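Prastness Hand Gripper, yellow fingers
Sold singly or as a pair — Kodikara Robotics shop

For people who want to show a robot how laundry is done and have run out of ways to explain it.

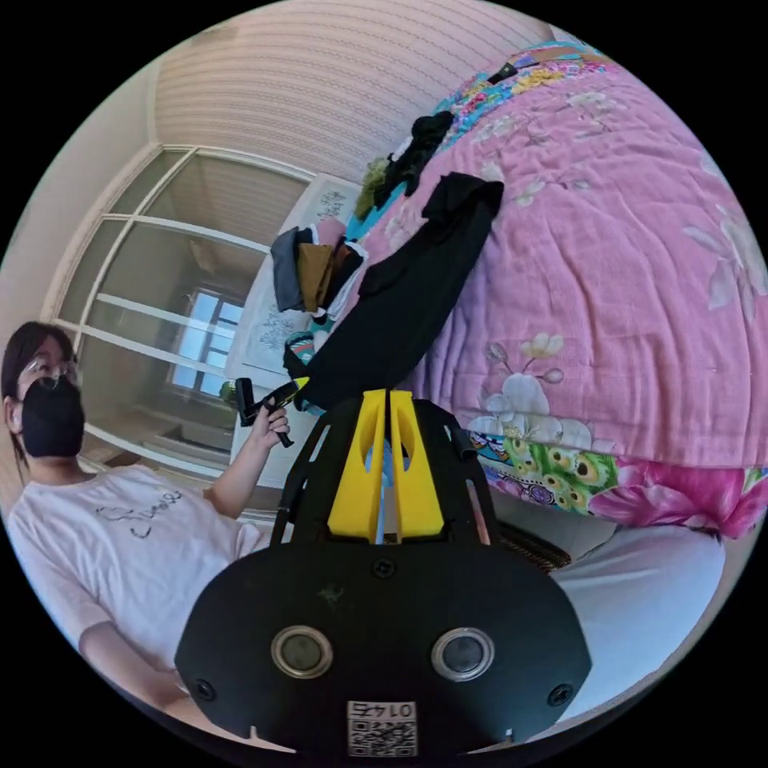
Abena Dogbe wrote to us in February that her shoulders gave up well before the battery did, and that folding sleeves with two fingers had left her with a new respect for lobsters. She has since ordered a second one.

The Prastness is held in the hand and worked like a pair of tongs. Two bright yellow fingers do the gripping, and a black housing behind them carries the sensors. It copes with long sleeves, bedding and most knitwear. Fitted sheets are at your own risk, as they are in life.

What you get
Gripper with fingers fitted
One spare set of fingers
Charging lead, 2000 mm
Zustomwood storage box, handsome and far too big for most shelves

Battery: nearly 6 hours
Weight: 1680 g with wrist strap. We are working on it.
Recording software: Prinametti, one seat included, manual written by an engineer and best read with tea

Finger sets wear out sooner on denim. Replacements come in packs of 20, yellow only. We did try grey — people kept losing them in the socks.

Page updated March 17, 2019. Orders leave us within six working days.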